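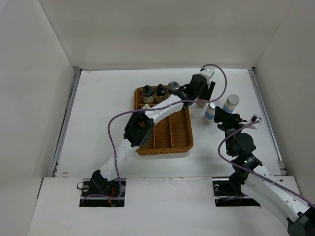 Nudari opens orders for Famus two-arm bench cell

Compact enclosed workstation is intended for small-item sorting and basket packing; first deliveries in September

Nudari has opened orders for Famus, an enclosed bench cell with two robot arms sharing one flat work surface. The cell is supplied assembled and is intended for firms and laboratories that handle small containers of mixed shape: bottles, jars, tubs and similar goods that have to be placed in trays, baskets or divided boxes.

Famus replaces the company's earlier single-arm bench, the Onddale, which remains on sale until stock runs out. Spare parts and software updates for Onddale will continue under the existing service terms.

Two arms, one surface

Both arms enter the work area from the front, through cutouts in the panel below the tabletop. The base joints sit low, and the links reach up and over the work. Nudari chose this layout so that the back and sides of the cell could be closed with plain panels. The pale finish gives the vision software an even background and makes small coloured or clear items easier to separate from it.

Each arm ends in a gripper with black fingers. The fingers can approach from above, as when lifting a container that stands beside a basket, or from the side, at the height of a bottle on the table. Finger sets are changed with a single hand tool. A white module is mounted at each wrist, with a purple cable running back along the arm. The cable is left in a loose loop at the wrist so that the last joint can turn through its full range without pulling on the connector.

The arms are planned together. The controller treats the space above the table as shared and holds one arm back when the path of the other crosses it. One arm can reach across a basket to the far side while the second works among items on the right of the table. Users can set a fixed boundary between the arms if they prefer, at some cost in speed.

Divided baskets and clear containers

Development work has centred on two jobs that customers of the Onddale reported as difficult. The first is placing items in baskets with inner dividers, where the slots are narrow and the rim stands above the goods. Woven wicker baskets were included in the test set, as their edges are uneven and their sizes vary from one piece to the next. The second is handling clear bottles and jars, which ordinary depth sensing often reads badly.

"The arm has to know where the divider is while its own elbow is in the way," said Nektarios Mavromatis, product lead at Nudari. "We keep a record of the basket from before the arm moved in, and we check it again when the view clears. It adds a short pause to the first placement. Later placements in the same basket run without it."

In acceptance testing at the company's Insaurralde workshop, the cell completed 3384 pick-and-place cycles using 169 different containers. Items that were dropped or placed in the wrong slot were logged with joint positions and gripper force, and the full log is available to buyers on request. The tabletop used in the tests was not replaced during the run. Light scuffs and scratches on the white surface do not affect detection, and the top can be unbolted and changed on site.

Supply and support

Famus is delivered with both arms fitted, the controller, one set of gripper fingers per arm and the planning software. Grey metal rails run along the left and right edges of the table. The control unit needs a standard mains supply. Compressed air is not required.

Service is due every 3000 hours of operation and covers joint lubrication, a cable check and recalibration of both arms. The warranty period is 2 years and includes the wrist cables. Gripper fingers are treated as wearing parts and are excluded.

Existing Onddale users can transfer saved tasks to the new cell. Tasks written for one arm will run on either arm of the Famus, but must be checked at low speed before normal use. Nudari will supply a conversion guide with each order.

Prices are given on application. Requests for a quotation or a demonstration at Insaurralde should be sent to the Nudari sales office, stating the type and size of containers to be handled.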